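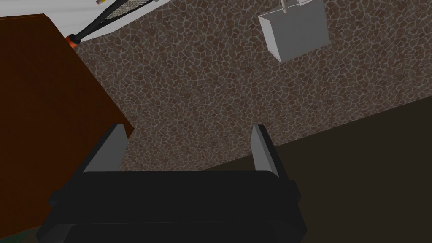

An open gripper in simulation, viewed from above and behind. The patterned stone surface carries no task objects between the fingers.

The house rules for simulated work

At Prutlow, a small robotics shop in Elville, the written rules for simulation fit on 4 pages. They hang on a clip by the door, and new hires read them before they get a login.

The rules came out of a bad September. The team had trained a grasping program, called Flullik, on rendered kitchens and workrooms. Its scores went up every week. Then someone opened the logs and found that the test rooms and the training rooms shared the same floors, the same counters and the same starting pose for the arm. The scores were thrown out, all 1576 runs of them.

The first rule now is that test rooms are set aside before training starts. They are kept in a separate folder, and the people who tune the program do not have access to it. If a test room gets used for tuning by mistake, it moves to the training side for good and a new one is made.

The second rule covers surfaces. A floor with a busy pattern of small tiles is a different problem for a camera than a smooth dark one. Prutlow requires both kinds in every test set. The written report has to give results for each kind separately, so that a good average can't cover for a bad floor.

The third rule is about how a run begins. The log must record whether the gripper starts open or closed and how wide the gap is. A run that starts with the fingers already touching something is marked and kept out of the main count. The shop used to let operators decide this for themselves, and two operators rarely agreed.

Each setup gets 50 runs. All of them count, including the ones where the program freezes or the arm drives into a cabinet. An operator who thinks a run is invalid writes down why, and a second person signs it. The run stays in the file either way.

Then there is the matter of moving to real hardware. The shop's real arm is kept in a fenced cell, which the staff call Picard. No program goes into the cell on the strength of simulation scores alone. It first runs at low speed with nothing in the gripper, and a person stands at the stop button for the first 5 sessions. The button is tested at the start of each one.

Some staff find the rules slow. A full test set ties up the computers overnight, and the signing step adds most of a morning when there are many disputed runs. The shop has shortened the forms twice but has left the run count alone.

The rules are reviewed each September. Next on the list is lighting, which the current pages barely mention.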